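Ordale questions the "wipes clean" promise on white tabletops

NEVPORT, August. Ordale, the household testing and repair workshop in Nevport, today published the results of its summer look at white tabletops, and it is not going to pretend they are flattering. Of the 217 tables sold or handed on as "easy care" that the workshop looked over, most had marks that ordinary wiping did not remove.

The workshop began the survey after a run of calls from people who had bought a matte white table, followed the care leaflet, and ended up with a surface they were embarrassed to put a plate on. The leaflets tend to say the same thing. Use a soft cloth, warm water and a drop of dish soap. Ordale did that, then did it again the next morning, and wrote down what was still there.

"We have read a lot of labels that say stain resistant," said Danica Šimko, who runs the survey. "I would like to see one that says which stains, and for how long. Until then I treat the words as decoration."

The tables came from rented apartments, family kitchens, two school art rooms and one dental waiting area. Households were asked to leave the surface alone beforehand, with no special scrubbing for the visitors. Each table was checked under daylight and then again under a lamp held low to one side, the angle at which faint marks show up best and the angle sellers seem least keen on.

A matte finish is usually sold as the forgiving choice. It doesn't throw glare and it hides fingerprints, and both claims held up reasonably well. The trouble is the slow build-up of pale smudges and small spots that no single spill explains. White surfaces with faint stains and marks scattered over them were the normal finding in homes with daily use, and many owners had stopped noticing them until somebody asked.
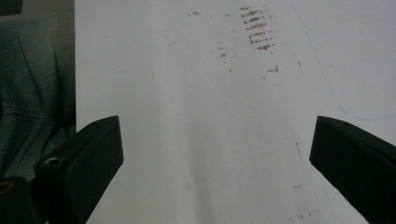 Tamihana wrote in to say that the whole exercise sounded unfair to tables, that a family piece ought to look as though people eat at it, and that a cloth over the top would settle the matter for the price of a sandwich. Ordale has some sympathy with this. A cloth does settle the matter. It also hides the finish the buyer paid extra for, and the workshop would like that mentioned in the showroom.

The survey also tried the cleaning products that people had under their sinks. Melamine sponges lifted a fair number of marks, but on matte tops they often left a shinier patch that caught the light worse than the stain had. Baking soda paste did a little. Bleach sprays did less than their owners believed, and Ordale does not recommend them on any surface where the maker hasn't approved them in writing.

Golent, a treatment paste sold online with before-and-after pictures, was tested on 200 separate marks. It faded roughly a third of them. The workshop could not match the pictures and has asked the seller how they were made. No answer had arrived when this release was prepared.

Ordale's advice is modest. Try any cleaner on the underside or a back corner first. Wipe coffee, turmeric and ink right away. Ask the store for a sample of the finish, take it home and be rude to it for a week before ordering. If the store won't hand over a sample, draw your own conclusion.

The full notes, with all 1747 logged marks sorted by likely cause, can be read at the Nevport workshop during opening hours. "Likely" is the right word there, and Ordale asks anyone quoting the figures to keep it in. The workshop sells no tables or cleaning products.

Media requests should be addressed to Danica Šimko at the Ordale front desk, mornings until 11:30. Printed copies of the care sheet are free to Nevport residents.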